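Home Features Reviews Suppliers Archive Subscribe
Search this site Enter keyword Go

The Door That Wouldn't Stay Shut

September 27, 2022

I spent most of last week in a borrowed hairnet, watching a door. It's a sliding one, between the gowning room and the filling area at Camton, and it had been setting off the pressure alarm since May. Everybody had a theory. Mine was the seal – I always blame the seal – and I was wrong!

Geum-ok Pyo runs the clean side over there. She'd already swapped the gasket twice and had the Pfister people out to look at the rollers, and the alarm kept going off, mostly before lunch. So she sat me down with 12 days of pressure logs and a very strong coffee.
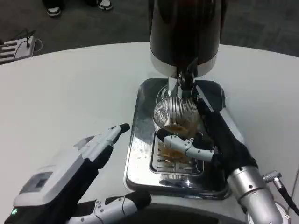 The logs were more fun than I expected (I know, I know). The dips came in clumps, always when a full shift was gowning up and the outer door was cycling too. There's supposed to be an interlock so the two can't be open together. There was one, but someone had set the delay to five seconds, and the room needed seven to recover.

Two seconds! I thought about all the gaskets.

They've changed the setting now, and Geum-ok wants a proper display by the bench so people can see the reading before they reach for the handle. She's looking at one from Skoken and one from Coliteo. I liked the Skoken – big numbers, no menus – but it needs a deeper cutout than her wall panels allow, so there may be some trimming and swearing ahead.

If you've got a door that misbehaves, pull the logs before you order parts.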